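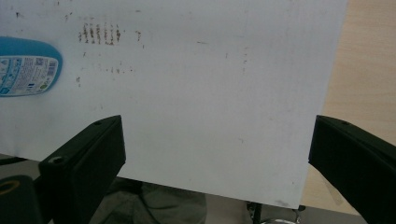 A stained white board with a blue container at its side.

What Is a Ceasefire?

By Satish Rai

You may have heard the word "ceasefire" on the radio or seen it in a headline. It is made of two words. "Cease" means stop, and "fire" means shooting. A ceasefire is an agreement to stop shooting.

That sounds simple. In real life a ceasefire is hard to make and even harder to keep. This page explains how one works, who takes care of it and why it sometimes breaks.

Is a ceasefire the same as peace?

No. When there is a ceasefire, the two sides have stopped fighting, but they may still disagree about everything they were fighting over. They keep their soldiers and their weapons. They have only agreed not to use them for a while.

Peace comes later, if it comes. For peace, the two sides have to sit down and settle the argument itself. Who will run the government? Where does the border go? Can families who ran away come home and get their houses back? Questions like these can take years to answer.

Here are some words that mean nearly the same thing:

Truce - a short stop in the fighting, often for a special reason such as a holiday or to let ambulances through.

Ceasefire - a stop in the fighting with rules, usually written down.

Armistice - a formal agreement to end the fighting in a war. It is often signed by army leaders.

Peace treaty - an agreement that ends the war and says what will happen next.

The Korean War is a good one to know about. North and South Korea stopped fighting in 1953 with an armistice, but a peace treaty was never signed. The guns went quiet, and the argument was left open.

Who agrees to it?

Sometimes a war is between two countries. Very often, though, it is between a government and one or more armed groups inside the same country. An armed group is a set of people who have weapons and fight together but are not part of the country's army.

All of the sides who are fighting need to be part of the agreement. If three groups are fighting and only two of them sign, the third one can carry on, and the first two may start shooting back.

Enemies usually don't like to be in the same room. So they often use a mediator. A mediator is a person or a country that both sides will talk to. In some talks the two sides stay in different rooms, or even in different hotels, and the mediator walks back and forth carrying messages. It is slow. One sentence can take a whole day.

What does the agreement say?

A good ceasefire agreement is full of details. It will usually say:

When it starts. There is an exact day and an exact time, so that every soldier knows. If it starts at noon, a shot at five minutes before noon does not break it and a shot at five minutes after noon does.

Where it counts. It might cover the whole country or only one town.

What is not allowed. Shooting, of course. It may also ban moving tanks, laying mines, digging new trenches or flying drones.

Who will check. We will come to those people soon.

What happens if someone breaks it. There should be a phone number to call and a person who has to answer.

Sometimes there is a map too. A line is drawn across it, and each side has to stay behind its own part of the line. The strip of land in the middle is called a buffer zone. Soldiers are meant to keep out of it.

The ceasefire at Puston

Let's look at how this went in one place.

Puston and Anthorpe are two market towns on opposite banks of the Mackay River, joined by one road bridge. When fighting broke out in January, the army held Anthorpe and an armed group held Puston. People who used to cross the bridge to work or go to school could no longer do so. Of the people living closest to the river, 1,197 left their homes and moved in with relatives or into tents farther away.

The talks were held in the city of Skanik, a long drive to the north. The first try failed. The two sides could not agree on who would control the bridge. On the second try, the mediator suggested that neither of them should. Both would move back 1,000 yards from the water, and the bridge would be watched by people from outside.

The agreement began at six in the morning on 14th November, a Saturday. There was some shooting in the hour before. After six it stopped.

The first people across the bridge were nurses with boxes of medicine. Then came trucks with flour and cooking oil. Ordinary families had to wait longer, as the road had to be checked for mines first.

Not all of it went well. In the second week somebody fired at a truck near Anthorpe. Each side said the other had done it. The monitors talked to both commanders that same evening, and the commanders told their soldiers to hold still until it had been looked into. The ceasefire held.

Who are the monitors?

Monitors are people whose job is to watch and write down what they see. Some are soldiers from countries that are not in the war, and some are not soldiers at all. Many carry no weapons. They drive white cars or trucks with big letters on the side so that they can be seen from far away and are not mistaken for fighters.

At the Mackay River there were 46 monitors, working in shifts. They did a lot of things that sound dull. They counted vehicles. They drove the same roads every morning. They looked at holes in walls to work out if they were new. They listened to people in both towns, who often knew about things before anybody else did.

Every night they sent a report. A monitor's report has to be very careful. It should not say "The army fired at the school" if the monitor only heard a bang and found a hole later. It should say what was heard, at what time, and where the hole was. If a report is unfair to one side, that side will stop trusting the monitors and may stop letting them in.
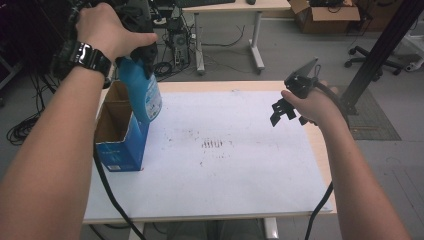

A blue bottle held above an open cardboard box.

Monitors and peacekeepers

These two get mixed up a lot. A monitor watches and reports. A peacekeeper may do that too, but can also guard people, stand at checkpoints and patrol with weapons.

The best-known peacekeepers work for the United Nations and wear light blue helmets or berets. The African Union, a group that nearly all the countries in Africa belong to, has also sent troops to places where there is fighting. Peacekeepers come from many different countries, and they go home when their time is up.

Peacekeepers can't stop a war all by themselves if the two sides want to keep going. They work best where there is already an agreement to look after.

Why do ceasefires break?

There are lots of reasons, and often more than one at the same time.

One side may not have meant it. A pause gives tired soldiers time to rest and bring in more supplies, and some leaders agree to one just for that.

Some fighters may not get the message. If a small unit is up in the hills with a broken radio, it might not hear that the war has been paused.

Some fighters may get the message and not like it. They think their leaders gave up too much, so they do something to start the fighting again. People who do this are called spoilers.

There can also be a plain mistake. A nervous soldier hears a noise in the dark and shoots. The soldiers on the other side shoot back. By morning each side is sure the other one started it.

A broken ceasefire is not always a finished one. Many of them are broken in small ways every week and still save lives. There may be a few shots where there used to be shelling all day. In the news you may hear that a ceasefire is "shaky" or "fragile." It means that people are worried about it, but it has not ended.

What can people do during a ceasefire?

They can do a lot of ordinary things that the fighting made too dangerous. Doctors can reach the sick. Farmers can get to their fields. Workers can fix water pipes and power lines. Children can go back to school, even if it is only for the morning. In Puston the school opened again with 400 pupils, and classes took turns using the rooms that still had a roof.

People can look for family members they lost touch with. The two sides may trade prisoners. The dead can be buried properly by their own families, which matters a great deal to people everywhere.

Talks can go on as well. It is easier to talk when the guns are quiet.

If the news worries you

Hearing about war can make you feel sad or scared, and adults feel that way too. It is fine to turn the news off. It is also fine to ask questions. Pick someone you trust, like a parent or a teacher, and tell them what you heard. They might not know the answer either, and you can look it up together.

Words to know

Buffer zone: land between two sides where soldiers must not go.

Commander: the person in charge of a group of soldiers.

Mediator: someone who helps two sides reach an agreement.

Mine: a bomb hidden in or on the ground that goes off when something touches it or comes close.

Monitor: a person who checks that a ceasefire is being kept.

Shelling: firing large weapons from far away.

Spoiler: a person or group that tries to wreck an agreement.

Things to talk about in class

Why do you think the agreement gave an exact time for the shooting to stop?

The monitors at the bridge did not carry weapons. What might be good about that? What might be hard?

Think of an argument you have had with a friend or a brother or sister. Did somebody else help you stop? Was the argument settled, or did you only take a break from it?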